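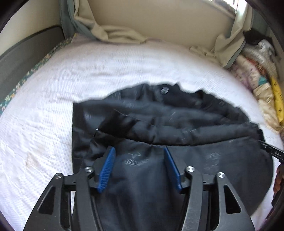
2022-06-08, Trarkuncombe, bench 2

Reran the Paken garment policy against the held-out clips. Writing this before talking to Jaime so I don't get argued out of it over coffee.

The claim we were handed: train on 700 hand-gripper episodes from the Plundgate homes, no robot data at all, and the policy picks sensible grasp points on clothing it has never met. The Rätsep score went up against the December baseline and everybody was pleased. I was pleased too, for an afternoon.

What bothers me is what the Rätsep score measures. It takes the predicted grasp point, compares it with where the human operator closed the fingers, and gives full credit inside a radius. The radius was set on towels. On a towel, being off by a finger width costs you very little. On a jacket the same error can take you from one layer of cloth to three, or from the shell into the lining, and the score doesn't care. So we may have a policy that's good at going to the general neighborhood of a person's hand. I could get a fair way toward that with a blob detector.

First check, done this morning: took the 12 held-out garments and replaced the image with a flat silhouette of the garment, same outline, no texture. If the policy reads cloth, the score should fall hard. It fell a little. On the dark garments it barely moved. Osaze says this could mean dark cloth was already close to a silhouette for the encoder, so I removed nothing it was using. Fair, but that's a problem of its own and I don't see why it counts in the policy's favor.

Second check: score only the frames before the operator's fingers are near the cloth. Much worse. Most of the credit comes from late frames, where the fingers are already over the target and the answer is more or less "straight ahead". Pendo had flagged this on the towel set and we all nodded and moved on. I should have rerun it then.
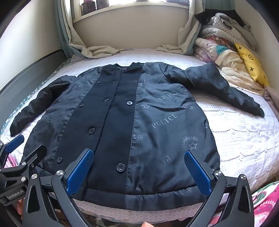

Labels are the next thing I don't trust. The scheme has one class for "front opening" and one for "outer surface", and the annotators were told the matte side is outer and the shiny side is lining. Try applying that to the dark coat on the bed. The matte cloth is down the middle with the buttons on it, the glossy panels lie out to either side, and the printing is on the glossy part, with POLICE big and slanting across the right-hand panel. A model (or a tired annotator) that has learned "big print means outside" will call that the outer surface, and one that has learned "shiny means lining" will say the opposite. Our consistency number says two annotators agreed on it. All that proves is that they read the same instruction sheet.

Ifeanyi's view is that this doesn't matter because the policy never sees the label, only the grasp. I don't buy it. The label decides which episodes go into which training bucket, and the buckets are weighted. He is going to dig out the weights and we'll see who's right.

Things I'm prepared to believe for now:

- Pinching a ridge of cloth from above transfers better than edge grasps. This held up in both checks, on every garment type we have.
- The fisheye view isn't what hurts us. Undistorting the input changed the score by less than reseeding did.
- Reseeding changes the score more than I like. 3 seeds, and the worst one sits below the December baseline. The slide shows the best one. I'd like the slide to show all of them.

Things I'm not prepared to believe: "generalizes to unseen clothing", anywhere, in any form. Unseen clothing on a seen bed is a weak test. The split was made by garment, so the same bedspread and the same window light turn up on both sides of it. Oluwaseun is going to resplit by home, which will leave the test set thin, and I'd still take a thin test over the one we have.

Ran the arm for a short session after lunch. No numbers worth writing down, the wrist calibration had drifted again and I spent most of the time on that. One observation: with a coat flat on the bench, it goes for the center front nearly every time, whatever the sleeves are doing. Could be a learned preference for openings. Could be that the center front is in the middle of the picture. Next session, put the coat off to one side and turn it a quarter.

Jaime read this over my shoulder, so much for the plan. He thinks the silhouette test is unfair because flat gray shapes are far from anything in training, and wants me to use blurred texture instead. Okay. I'll do both and report both. He also wants to keep the radius as it is so we can compare with old runs. I want it halved for anything with a lining. Not settled.

To do: blurred-texture run, all seeds. Early-frame score as its own column in the table. Ask Pendo for the towel script, mine has a hard-coded path in it.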